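Speaker notes – "The gripper that thought it was done"
Wostmont automation meetup, February
Sang Châu

Notes to self are in brackets. Everything else I'm saying out loud, more or less. If you've downloaded these afterwards, hi! Sorry about the brackets.

[Title up. Wait for the people at the back to find chairs.]

Okay, hello, thanks for staying. I know there's food out there. I work on manipulation at Dekmont, mostly the dull end of it – closing fingers on things, opening them again, and writing down what happened. Tonight is a story about the writing down part, and how I got it wrong for most of a winter.

The short version is that we had a policy that reported a successful grasp on episodes where it had nothing in its fingers. It wasn't lying, poor thing. I'd told it what success meant and I'd told it badly. And then we ran that on a real arm at Buvden's site and the arm tried to hand a bottle to a person, and there was no bottle, and it kept reaching. So there's a safety part too, and I'd like to get to it with at least half of you awake.

[Ask who's used finger position as a grasp check. Hands up. Put my own hand up.]

Right, that's most of the room. Me too.

So the job. Buvden pack small bottles and small boxed things, and they wanted an arm that could pick one out of some clutter on a table and pass it across to whoever's standing there. We didn't want to learn that on their table, so we built it in sim first. Wooden tabletop, a few props, a two-finger gripper, and a wrist camera with a very wide lens, so wide you get a circle with black corners and everything straight goes bendy. You get used to it. I see kitchen tables that way now.

[Next slide. Let them look for a bit before talking.] 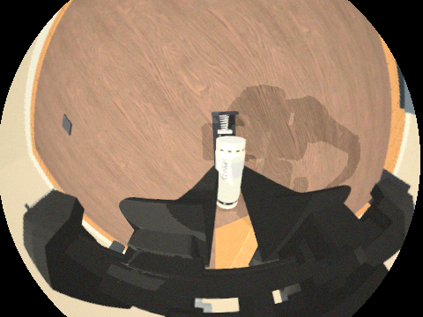

Slide 4 · 3 min

So this is the approach. White bottle in the gap between the two fingers, something black and narrow standing right behind it, and a big shadow off to the right that I'd like you to remember. The bottle's a bit tilted too. That's the wrist camera's view, and it's the view the policy gets, so if you find it hard to say how far the fingertips are from the bottle, well, so did the policy.

Now, our success check at the time. I'm going to read it out because it's embarrassing and I think that's good for me. Fingers commanded closed. Fingers stop before fully closed. Arm lifts. Episode over, mark it good. The thinking was that if the fingers stop early there must be something between them, and what else would it be?

[Pause. Somebody will say "the other object". If they do, give them the sticker.]

Yes! The other object. Sometimes the fingertips went past the bottle, pinched a corner of the thing behind it, stopped early, and slid off on the way up. Success. And sometimes it was worse than that, the two fingertips were colliding with each other. We'd swapped in a new finger shape with pointier tips and I'd left the old collision meshes in, and those were a bit fatter than the fingers you could see. They touched before the gripper was really shut. So it closed on plain air, stopped early, lifted, and got its gold star.

We ran 3517 episodes that way. I remember being thrilled with the numbers. I sent a message with three exclamation marks in it and I'd like it stricken from the record.

[Drink water here.]

Why didn't anyone look? We did look, sort of. We looked at the start of episodes, because that's where the interesting behavior was, all that nosing around between objects. The approaches were lovely. By the time the arm lifted we'd clicked on to the next one. The viewer we used, the Stankevičius one, opens on the first step, and I am a person who looks at whatever's open.

Okay. Buvden. This is the part I want to be careful with.

Nobody got hurt. I'll say that first so you can relax. The arm was running at reduced speed, with a person at the far side of the table whose job was to take the bottle. The policy closed, missed, decided it was holding something and went into the handover. Handover, as we'd written it, means extend toward the hand and wait for a pull. No pull? Extend a little more. You can see where this goes. There was nothing to pull on, so there was never going to be a pull, and the arm went on politely leaning toward the person until they stepped back and hit the stop.

They did exactly the right thing. I was standing next to the other stop button and I hadn't moved – I was still waiting for it to work. I think about that quite a lot.

[Slow down. Don't make the joke about politeness twice.]

We stopped for the day and wrote it up, and I want to walk through what changed, in the order we did it.

First, the handover got a hard limit on how far it can extend, and it lives in the arm controller where the policy can't get at it. That should have been there on the first morning. It took an afternoon to add.

Then the meshes. Collision shape and visible shape now come out of the same file, and the build fails if they don't match.

Then the success check, which was the fiddly one. We now want the target object itself to have risen with the fingers, and to still be there after a hold of 3 seconds. In sim that's easy, you just ask where the bottle is. On the real arm we use finger force plus a second look from the wrist camera, and if those two disagree it puts the arm down and asks for help. It asks for help a lot. Buvden's people have opinions about the beep.

And the shadow! I told you to remember the shadow. When we relabeled everything we picked out 2000 episodes and moved the light, and the misses moved with it. The policy had been leaning on the shadow to judge depth, and the light at Buvden comes from the other side. That's a whole other talk, and the fix is only half in, so please grab me afterwards if you've dealt with it.

[If running over, skip straight to questions.]

One thing I'd ask you to do this week is open your ten best episodes and drag the slider to the end. Watch the last bit, and check the fingers.

[Questions. Repeat each one into the mic, I forgot last time. Leave the slide with the contact address up.]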